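Harbor Paintings by Xiaoyan Lü Go on View in Drallwood

8/27/24
By Lingyun Liao

Print this article
E-mail this article

The painter Xiaoyan Lü has opened a new exhibition at the Jemeck Gallery in Drallwood. It shows her pictures of river ports and fishing harbors, most of them painted in the early morning, when the water is still gray and the lamps on the piers are burning.

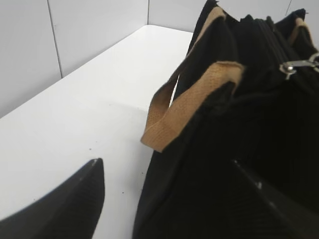
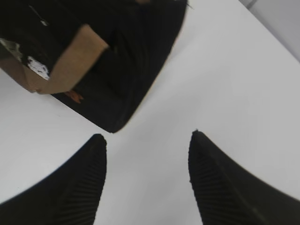
From Ink to Oil

Lü was trained in ink painting and came to oil quite late. She started with small studies of the ferry landing at Hiltance, where she rented a room above a boat repair shop. The owner let her work by the window in exchange for two paintings, and both of them are in the present exhibition, on loan from his family.

The new works are larger. In "Low Water, Hiltance" the boats lie on the mud and the town is only a thin line behind them. Lü says that she painted this line nine times before she was satisfied. "When I made it darker, the boats became weak," she told me. "When I made it lighter, there was no town any more — only fog."

Visitors who know her earlier pictures will notice that there are now people in them. They are small and seen from behind, carrying nets or waiting for the first ferry. One room is kept for her ink drawings, and for me this was the best part of the visit. The drawings are quick and a little rough, and they show how she looks for the place of each mast before she begins to paint.

A book with the drawings has been printed by Tang in an edition of 200 copies, all signed by the artist. It is sold at the gallery desk.

The exhibition stays open until the end of January. Lü will give two talks in the gallery, one about painting water and one about her years in Hiltance. Entrance to the talks is free, but places should be reserved at the desk.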